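Why do we yawn?

I yawned 16 times while I was writing this page. I wasn't even sleepy! The trouble with yawning is that you only have to think about it and your jaw starts to creak open all by itself. I bet you've done one already. (If you haven't, wait a bit.)

So what is a yawn? First your mouth opens wide and you pull in a big, slow breath. Your jaw stretches, your eyes squeeze nearly shut and sometimes they water a little. Then the air comes out again in a great whoosh, often with a silly noise. Mine sounds like a door in an old castle.

We yawn most at the two ends of the day, when we're getting ready for bed and when we've just woken up.
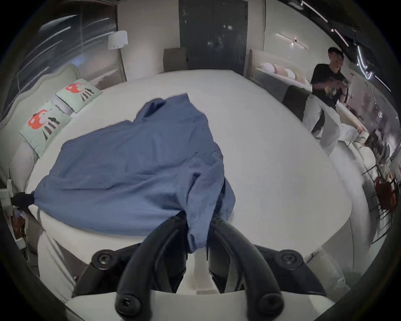
Babies yawn before they're even born, tucked up inside their mums. Dogs yawn, cats yawn, lions do enormous ones, and fish and snakes open their mouths in a way that looks very like it. When I was at school in Kasdale we were told that yawning is how your body grabs extra oxygen. It sounds sensible, doesn't it? But when scientists gave people extra oxygen to breathe, they went on yawning just as much as before. Back to the drawing board!

One newer idea is that a yawn helps to cool your brain. Your brain works hard all day and makes a lot of heat, and that big gulp of air plus the stretch of your jaw might help to carry some of it away. Another idea is that yawning wakes you up a bit when you're bored or drowsy, like giving yourself a little shake. It might be both - scientists are still arguing.

Then there's catching. You can catch a yawn from your brother, from your teacher, or from somebody on the telly. You can catch one from reading the word yawn. Very small children don't seem to catch them much, and it usually starts when you're four or five. Dogs can sometimes catch them from people too.

Last September I asked everyone who reads these pages to try yawning at their family over breakfast and tell me what happened, and the answers are still coming in. 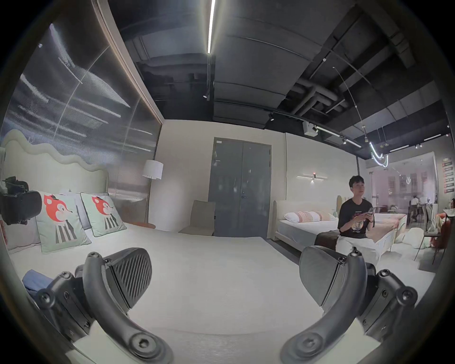 Clarnen wrote to say that it works on grandads but never on the cat, and wanted to know if you can stop a yawn once it has begun. Well, you can have a go! Try breathing slowly through your nose, or holding something cold against your forehead. In tests, both of those made people catch fewer yawns. Keeping your teeth clamped together doesn't do much, except make you look like a cross hamster.

Next time I'll be finding out about hiccups, so send me your best cures, please, even the disgusting ones.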